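Small drawers, big help — counter clutter notes

Quick one this issue, the oven is on and I have to get this out before the timer. 12/10/2022 and the kitchen corner is back after skipping October. Sorry! Lots of you wrote in about the counter piece and I read all of it, just didn't answer all of it.

So. Play kitchen stuff. The pretend toast, pretend fruit, pretend everything that ends up on the real counter next to the real toast. The Enine families did the swap shelf again and there were 436 pieces in the bins by closing, most of them food. Plenty went home with people. Plenty of those are now on counters, I'm guessing.

What works at our house — one small box with a drawer, left on the counter. Not a big tub. Tubs get dumped. With a drawer you pull it part way, stuff goes in, push it shut. Fits 14 of the little pieces if they're flat ones, less if they're chunky. When it's full something has to go back to the playroom. That's the entire rule.

Red drawer out and empty, orange toast slice next to it, the round orange and white one over on the other side. Put-away time. 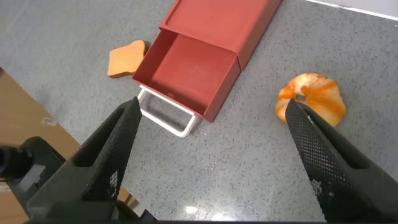 Antoniuk Street readers disagree, by the way. One wrote that a drawer is fine for toast slices but the round lumpy ones always jam it, and she went back to an open basket after a week. Another one said keep the drawer but take the chunky pieces out of the rotation till the kids are older.

Fair points both. I'd still go drawer. If a piece jams, it lives somewhere else, done. But the basket people are loud and there are more of you than I thought.

Few other things while I have you:

Handles. Get one with a handle a kid can hook fingers thru. A wire loop is good. Tiny knobs, no. We had a knob one and it lasted until somebody pulled it clean off.

Speckled counters hide crumbs. Mine does anyway. Wipe before you put the toys away, not after, or the crumbs go in the drawer with them and you find them at Easter.

Washing — warm water, bit of dish soap, towel, then leave them out overnight. Dont close them up damp. Learned that one with the felt lettuce.

Fasodus still has the small boxes on the low shelf by the register, or did last time I was in. Clurkex had the same idea with a lid, but you need two hands for it and my youngest gave up.

Next swap shelf is being planned for the spring, Enine hall again, roughly 60 tables if everyone who said yes means it. Bring bags. Label the bags. Want a table, reply to this email and put TABLE in the subject line so I can find it.

Timer's going. More next issue, including the lunchbox thing I promised twice allready.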